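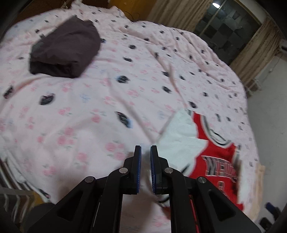
Shop > Bedroom > Sheets > Fimstead Fitted Sheet

Fimstead Fitted Sheet, Deep Pocket

Print this page | E-mail to a friend

Back in stock as of June. Plain cotton, woven by Planow, sewn and packed by us at Dristby. Sold as a single fitted sheet — flat sheet and pillowcases are on thier own pages.

Sizes: twin, full, queen, king. No split king yet, sorry, still asking.

Pocket 14 inches deep. Elastic goes all the way round, not just the corners. If your mattress plus topper is deeper than that, get the Seol instead, same cloth, bigger pocket.

Colors: white, oatmeal, pink, slate. Pink is a new dye lot and a touch warmer than last year's, so don't order one to match an old set. Ask for a swatch first. Swatches free, 5 per order max.

Wash warm, tumble low. Will shrink a little first time, we cut it big to allow for that. No bleach on the colors. Comes out a bit wrinkled, thats cotton — pull it out of the dryer early if it bothers you.

Queen 118.00. Other sizes in the drop down. Orders in before noon go out same day, after that next morning.

Returns: 12 days, unwashed, in the bag it came in. Faulty elastic we replace any time, just send a photo of the seam and your order number.

Share (14) | Comments (5)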